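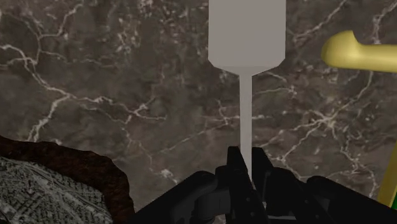
4.2 Scene construction and camera placement

All trials reported in this section were run in simulation. Each scene is built from a fixed kitchen shell, consisting of a worktop, two walls and a floor, into which the Zimuno generator places household items drawn from a library of 3,031 meshes. Item positions are sampled freely over the worktop, subject only to a test that no two items overlap when the scene is first loaded. We do not require an arrangement to be tidy or typical of a real kitchen. Earlier work within the Illusari project used hand-made layouts, and policies trained on them tended to learn the layout along with the task.

The policy receives two views at every control step. The first is taken from a camera fixed to the wrist, which moves with the gripper and keeps the fingers within its field of view. The second is taken from a static camera placed to one side of the worktop, which shows the arm in relation to the items on it (Figure 4). Both views are reduced to the same resolution before encoding. Neither is given priority by the network, and no depth channel is supplied.

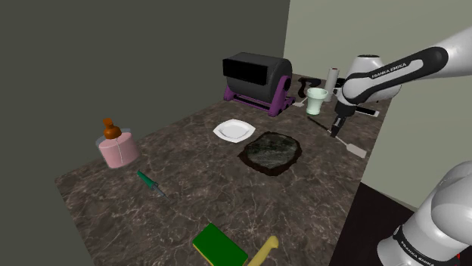 Source: Illusari project, simulation render.

Figure 4. Static view of a generated scene. The gripper is close to the light green cup; the spatula, with its black handle and light beige blade, lies on the right side of the worktop.

4.3 Objects with thin handles

Flat tools with long handles form a separate test group. When such a tool lies on the worktop, the band of heights at which the fingers can close on the handle without touching the marble is narrow, and a small error in the estimated height ends the attempt. The static view is of limited help here, as a thin handle covers few pixels at that distance and may be hidden by the arm. The wrist view is more useful once the gripper is near, although the handle then crosses most of the image and gives little indication of where along its length the fingers are placed.

We therefore compared three input settings for this group: static view only, wrist view only, and both together. For each setting the policy was trained from the same starting weights and tested on 100 new scenes. A trial was counted as a success if the tool was lifted clear of the worktop and held until the end of the episode. With the static view only, the policy succeeded in 23 scenes. With the wrist view only, it succeeded in over half. Using both views gave the best result, and failed in 19 scenes.

Most of the remaining failures came from one cause. The fingers closed at the correct height but too near the end of the handle, and the tool turned in the grasp as it was raised. Training for longer did not remove the fault. Adding a small penalty on the distance between the grasp point and the centre of mass, as suggested by Charalambos Bakalis during the January review of the simulator, reduced it for spatulas but made little difference to ladles, whose weight lies further from the handle. The results in Section 5 were obtained without the penalty, so that they may be compared directly with those for the other object groups.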